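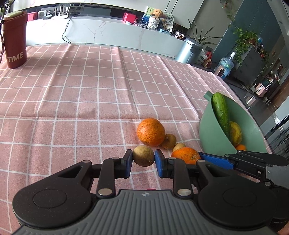 A hand-held gripper closed on a small potato, with the mint-green bowl to the right.

The open day at Getoment began at 10 a.m. in October, and by the time we reached the grippers most of the chairs had been taken. Getoment is a small firm in Wedley that works on teaching machines to pick up food. The lead engineer agreed to talk while people tried the tools, on the condition that we did not use a name.

"People come in expecting a big arm," the engineer said. "What we mostly do is hold these and move vegetables."

The work goes like this. A person takes a gripper in each hand, picks something up, puts it somewhere else and does it again. Each move is recorded and later used to train an arm. Grirano, the project the firm was showing, has 96 tasks on its list, and a good share of them involve produce.

I asked why potatoes.

"They're cheap and no two are the same shape," the engineer said. "An orange is close to round, so you can come at it from any side. With a small potato you have to look at which way it's lying. If you grab it by the wrong end it shoots out across the table. We lose a few under the furniture every week."

The finger pads on the grippers are blue and they wear out. The engineer said a pair lasts for up to 800 picks and then gets swapped, which takes a couple of minutes with a screwdriver. An earlier batch of pads was harder and left marks on pears.

We use cookies to remember your settings and to see which pages are read. By continuing to browse you agree to this. Accept | Manage choices

Visitors could have a turn after the talk. I tried it and did badly. The handles are easy enough to squeeze, but you have no feeling in the tips, and I kept closing too early. A retired baker next to me got the idea in three tries.

"Bakers are good at it, and so are people who knit," the engineer said. "Engineers are average. I'm slow myself."

The tablecloth is a pink one with a white grid, and it was not smoothed out for the demonstration. I asked whether the creases caused trouble.

"They change how things roll, and we want that. A kitchen table at home has a cloth on it, and the cloth moves. If we only ever recorded on a bare steel bench, the arm would be fine on a bare steel bench."

The firm collects 400 recordings for a task before it trains anything on it. Someone in the second row asked how many of those are mistakes. The engineer said that 44 had been thrown out on the last task, mostly for drops, and that some drops are kept if the person recovers the item.

There was also a question about jobs. The engineer took a while to answer it.

"I don't have a good line on that. The people we talk to are packing houses that can't fill the night shift. Huttunen was the first to ask us in, and they wanted help with sorting. Whether it stays at sorting, I can't promise."

Huttunen has not set a start date. Getoment plans to hold another open day in the spring, with the same tasks and a longer time for visitors to try the grippers.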